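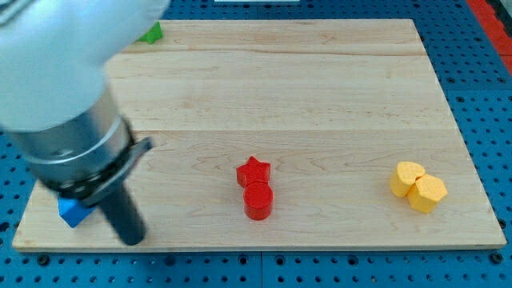

Pale board on the blue bench, grain faint, seams running across

Ticket: Scoreboard clock and shot clock disagree after timeouts
Venue: Drondthorpe Basketball Association, court 2
Console: Tandano, with the wireless shot clock pair
Opened by: Glenys Blackburn
Picked up by: Hamish Mudgway
Status: Closed

Glenys Blackburn
Hi all! First up, the new console is a ripper and the scorers love it. The colours are so much easier to read from the far bench. But we've got a weird one. After a timeout the game clock restarts on the whistle like it should, and the shot clocks over the baskets sit there frozen for a bit before they get going. Sometimes they catch up, sometimes they don't. In the under 16 girls' semi we had a shot clock violation called with time still showing at one end and zero at the other. Both coaches were very good about it, considering.

It only happens after timeouts. Fouls, out of bounds and jump balls are all fine. I've tried turning everything off and on at the wall.

Hamish Mudgway
Great write-up Glenys, thank you, the "only after timeouts" part is gold. Couple of things to check when you're next at the stadium:
Settings > Timeout > Horn. Is it on Auto or Manual?
Settings > Radio. What channel is showing?
Are both shot clocks on the same firmware? Hold the reset button while powering up and it flashes on the display.

Glenys Blackburn
Horn is on Auto. Radio channel is 123. Left end says 799 and right end says 1000, so I'm guessing that's a no on the firmware!

Hamish Mudgway
Ooh, now we're getting somewhere. 799 is the old build. It doesn't understand the timeout resume message, so it waits for the next ordinary update and picks up from there. That explains the left end. It doesn't explain why the right one hangs too, so please don't update anything yet, I'd love to see the event log first. Console menu > Service > Export log, onto a USB stick.

Glenys Blackburn
Log attached, from the men's division game Sep 18, 2021. Timeouts were called in every quarter so you should have plenty to look at. It went to overtime as well, what a game! Blomqvist hit a three from the corner to tie it up and the place went off.

Hamish Mudgway
Beautiful, and now I'm sorry I missed the game. Found it. With Horn on Auto, the console sends the horn, then waits for both shot clocks to answer before it sends the resume. The left one never answers, so the right one is stuck waiting until the console gives up. One old unit is holding up the whole lot.

Fix:
Put Horn on Manual for tonight so you can play.
Update the left shot clock to 1000 using the Gruvance cable that came in the box (grey bag, under the foam).
Power the console off, then the shot clocks, then bring the console up first.
Put Horn back to Auto and run a practice timeout.

Glenys Blackburn
Played the night on Manual and no dramas at all. Did the update after the last game. First go stopped partway with "no device", which was me not pushing the cable in far enough. Second go went straight through.

Ran practice timeouts at both ends, full and short, and also with the clock under a minute because that's where we'd get yelled at. Both ends start together every time. So happy!

Do I need to do court 1 as well?

Hamish Mudgway
Brilliant work! Court 1 went in last March with the newer build on both ends, so it should be right, but have a look at the number on power up when you get a chance. I'm adding a firmware check to the install sheet too.

Glenys Blackburn
Checked court 1, it says 1000 at both ends. Happy for you to close this. Finals next, bring it on!

Hamish Mudgway
Closing. Good luck in the finals!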